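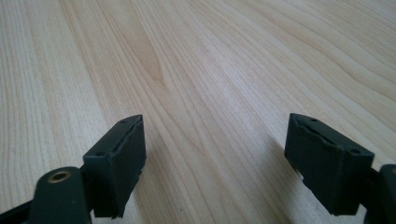 Pale tabletop with a pointed figure in the grain.

We got to the Zaugg veneer mill a little before 9 in the morning, which turned out to be the right choice, as the lot had filled up by the time we left. The mill opens to visitors once a year, in June. Parking is free but you have to walk in past the log yard, and the path is rough gravel.

The log yard was my favorite part. The logs sit under sprinklers all summer so the ends don't crack. Most of what they cut comes from the hills behind Claselen, with a smaller share trucked in from Pitari. Each log gets a tag at the gate and keeps the same number all the way to the finished stack.

Inside, you follow a yellow line on the floor. The group size is limited to 13, and ear protection is handed out at the door. The first stop is the steaming pits, where logs soften for up to 40 hours before slicing. It smells like wet cardboard and vinegar. After that comes the slicer itself, an old Atska machine that moves the whole half-log up and down against a fixed blade. The sheets come off in order and are stacked in order, so that a furniture shop can match them later.

Our guide spent a good while on grain. A log sliced flat gives the tall pointed shapes people call cathedrals. Turn the same log a quarter and you get straight lines. Buyers in the area mostly want straight right now, and the mill has over 400 bundles of flat-cut in storage waiting for the fashion to change.

The drying line was shut down for maintenance, so we only walked past it. The sorting room made up for that — two people at a long light table, flipping sheets and marking knots with chalk.

The shop sells offcut packs by weight. I bought a small one of mixed cherry and ash. Lunch was soup and bread in the old boiler house, cash only. The bus back to Claselen leaves from the main gate on the half hour, and the last one is at 4:30.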